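Visit to the Drovico test house, Tarkness, February

We were a small group of maintenance people, and we came mostly to hear about the fault of last autumn. The program of the day had also a talk about sales, which I will skip.

Drovico tests its two-arm machines in a normal house at the end of Kramer Street. In the hall you sign a paper, leave your bag and get a badge. Then there is a safety talk of ten minutes. I found it good that the speaker began with their own mistake.

The machine had run 600 hours without a stop. One morning it was setting the table, and the right arm did not stop at the end of its move. It pushed against the table edge for 2 seconds and the table moved against the wall. No person was inside the line. The emergency stop was pressed, but by then the arm had already switched itself off from overload.

First they suspected the motor. The Bodine test bench, where each joint is run before assembly, showed nothing wrong. After some days they found a broken wire inside the cable to the wrist, at the place where it bends most. The signal came and went – in most positions it was perfect. The joint had made 58 full turns in one direction during a calibration, and the cable had twisted a little more each time. I must say that we have seen the same in our own plant, with much simpler equipment.

Now the cable is changed after 2000 hours, and the software refuses a move if the wrist signal is lost even for a moment. The turns are counted also.

After the coffee we went to the room where the table work is done. The table had a beige cloth, with a round orange placemat, two spoons and a metal cup on it.

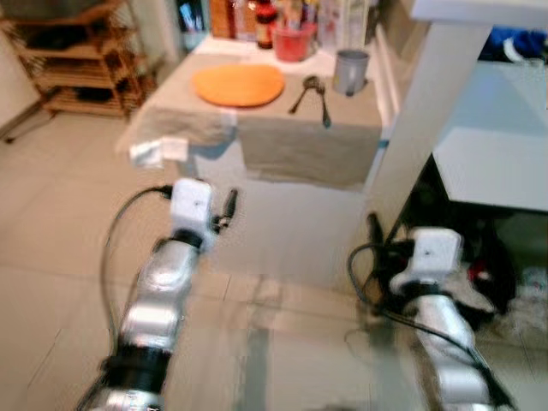 Why did the emergency stop not help in this case? The button was on the wall near the door, and the operator needed to walk to it. Today the operator holds a stop button in the hand during every run.

I would have liked to see the broken cable, but it was sent back to the supplier. The bus left at four.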